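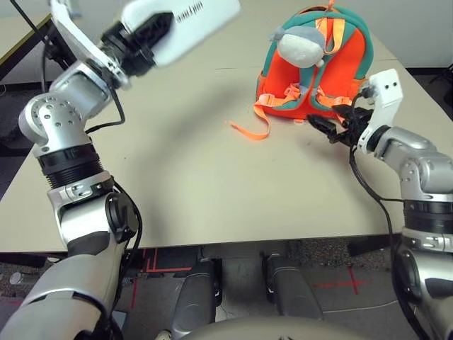
Drornano grippers, two-arm set: good fingers, bad cable

I've had the Drornano pair on our bench since October and I really wanted to give them full marks (the fingers are lovely!), but then the left one let go of a bag in mid-lift, so three stars it is.

We do strap and buckle handling, mostly kids' backpacks, and for the first 600 picks I had no complaints. Then the left side started dropping out whenever the wrist rolled past a certain point. No error, no warning, the fingers just went slack – and I had my hand way too close the second time. My fault, but still!

Rozália Antal traced it to the connector at the wrist end of the cable. The loop down the arm pulls on it every time the elbow folds, and the pins had worked themselves loose. Drornano sent a new cable in 11 days, free, which was decent of them. I added a clamp and 200 more picks have gone fine.

What I still don't like is that it opens when it loses signal. Ask them for the hold-on-fault setting before you lift anything heavy, and hit the stop before you reach in.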